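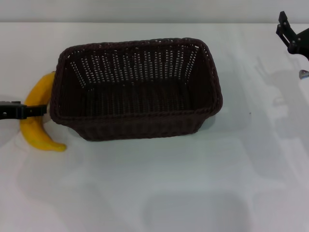

Gestão de Destinos Turísticos
Aula 6: Economia noturna e capacidade de carga

1. Delimitação
Entende-se por economia noturna o conjunto das atividades comerciais e culturais exercidas entre as 18h e as 6h. Excluem-se o alojamento e os transportes regulares, tratados na aula 4.

2. Indicadores
Densidade de estabelecimentos: número de licenças por km².
Permanência média: horas por visitante e por noite.
Taxa de ocupação: presenças à meia-noite / lotação licenciada.

3. Caso: Sarkside
Zona portuária reconvertida, com lotação licenciada total de 2.267 lugares. O estudo de Hegarty divide a área em dois setores, Jalero (música ao vivo) e Boyer (restauração tardia). Em Jalero, a taxa de ocupação cai quase 30% fora da época alta, que termina em setembro. Em Boyer a variação é residual. Sachdeva contesta a comparação: a lotação de Boyer inclui esplanadas encerradas no inverno, o que altera o denominador.

4. Exercício
Um recinto tem lotação de 200 pessoas e permanência média de 2,5 horas. Calcular o número máximo de visitantes numa noite de 6 horas, admitindo rotação contínua. Indicar as hipóteses usadas.

Leituras: Ita Hegarty, cap. 3; Shalini Sachdeva, secções 1 e 2.
Entrega: 1 de fevereiro de 2021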